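A visit to the Flendstead gripper room
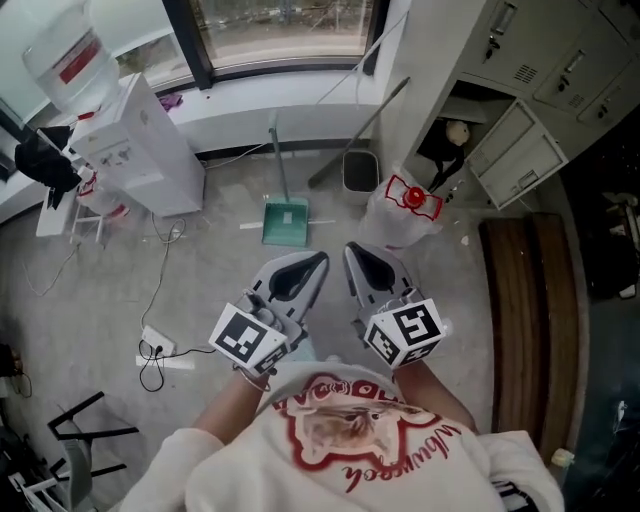
The two hand grippers with their marker cubes, held ready over the floor of the room.

I visited Flendstead on 10/05/2024, together with my colleague Krum Krasniqi. We keep a small number of hand grippers at our own workplace, and we wanted to see how another group looks after theirs. Usman Khattak received us at the door and gave us two hours of his time, for which I am very thankful.

The grippers are light gray plastic, one for each hand. The fingers are curved and have a black soft pad on the inner face. On the near end sits a white cube with black-and-white square markers. From these markers the software of Mevow calculates where each hand is, so the cube must never move on its mount. Usman told us that this is the first thing he checks in the morning. He holds the gripper in one hand and tries to turn the cube with two fingers of the other. If he feels any play, the gripper goes to the repair table.

The pads are the part which wears most. At Flendstead they keep a paper log for each pair, and a pad is changed after 2,000 closings, even when it still looks good. The old pad is pulled off slowly, the glue is cleaned with alcohol, and the new pad is pressed for one night in a small clamp made by Vasić. In the beginning they waited only one hour, and the pads began to slide at the lower corner.

Krum asked about the gap between the finger tips. It is set with a steel gauge, and both grippers of a pair must get the same value. Until December they adjusted each one separately, and the people working with them complained that the left hand felt different from the right. Now a pair stays together and carries one number. We saw the log of pair 765, which had 480 closings since its last service.

Marker faces are cleaned with a dry cloth only. One time a solvent made the black print gray at the edges, and the tracking was lost whenever the hand turned to the side. New faces are ordered from Grarkel and arrive already cut, but Usman measures every one before he glues it.

I tried a pair myself for some minutes. The handle is lighter than ours, and my wrist was less tired than I expected. I would prefer a stronger spring, but Krum did not agree with me.

We have already copied the paper log for our own grippers. The clamp is more difficult, because the delivery time is long, and for now we use a bench vice with two pieces of felt.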